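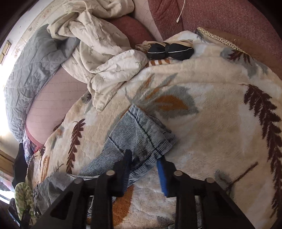
Blue pad, black finger and a pair of striped jeans. Clito's grippers at work on the bed.

Clito learns to fold, one pair of jeans at a time

If you haven't looked in on the laundry build since last summer, there is a lot to catch up on! Clito started in July as a pile of black plates and a very hopeful sketch on the back of a parts list. The plan was (and still is) a two-armed machine at home that can pick up clothes from wherever they happen to be lying and fold them. The arms are a long way off being trusted with that, so for now we do the moving ourselves, holding the grippers by hand and recording everything the cameras on them see.

The recordings go to Jina, our training setup, which lives on a secondhand desktop at the Msimang workshop. As of 17th February Jina has 417 usable clips to chew on, and jeans are the biggest group by a mile. We love jeans for this. The fabric is thick, the seams stand up nicely, and there are so many ways to get hold of a pair. T-shirts, on the other hand, slide off into a heap the moment you look away, and we are saving them for spring.

Most of the clips are made on a bed with a fleece blanket over it. We did try a bare workbench for the first 50, and the grasps were lovely and clean, but then we ran Jina on a sofa and it fell apart completely. Soft surfaces give when you press on them. Patterned ones are harder to see against, too, and the blanket has big leaves and feathers all over it, so the software has to work out what is trouser and what is print. It's getting there! The worst mix-ups now come from the brown leaves, and mostly in evening light.

A back pocket makes a great landmark, by the way. With the jeans laid out back side up, the darker blue stitching is easy to pick out against faded denim, and it tells you which way the legs run. We have started marking pockets in the clips by hand. It is slow work, but very pleasant with a radio on.

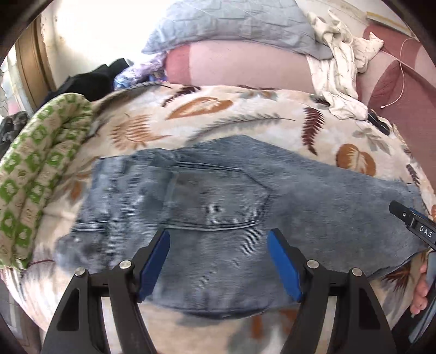
What changed on the grippers

The linkages are the same as in the last newsletter. The finger pads have had all the attention. Our first set was hard and shiny and skated over denim, so we cut softer ones from a sheet of Kullent, the rubbery stuff we bought far too much of in the fall. It took 6 tries to find a thickness that grips a single layer without dragging the one underneath. Thin cotton still beats it now and then.

We also went back over every screw with thread locker. If you are building a pair yourself, do that on day one, and let it cure overnight before you close the jaws on anything. A linkage that works itself loose halfway through a session can spoil a whole evening of clips before you notice.

Corduroy was the surprise of the month. We expected it to behave like denim and it doesn't, quite. The ribs give the fingers something to bite on, so the first pinch is easy, and then the rest of the garment twists and hangs however it likes. Jina's guesses about where a dangling leg will end up are still pretty wild (one of them put it in the ceiling).
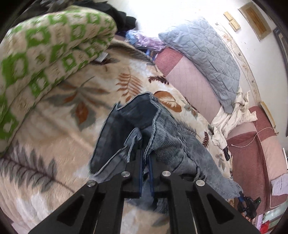
Blue corduroy held in a pinch between the two fingers.

Next up is getting the same moves onto the actual arms. One shoulder joint is built and the other is waiting on bearings, and we'd like to see a slow, clumsy, fully powered pick-up before we touch the folding code again. There are 16 spare pads cut and sitting in a jar at the workshop, so if you are putting together your own grippers, come and help yourself to a pair. Old trousers in any size are very welcome too, the stiffer the better!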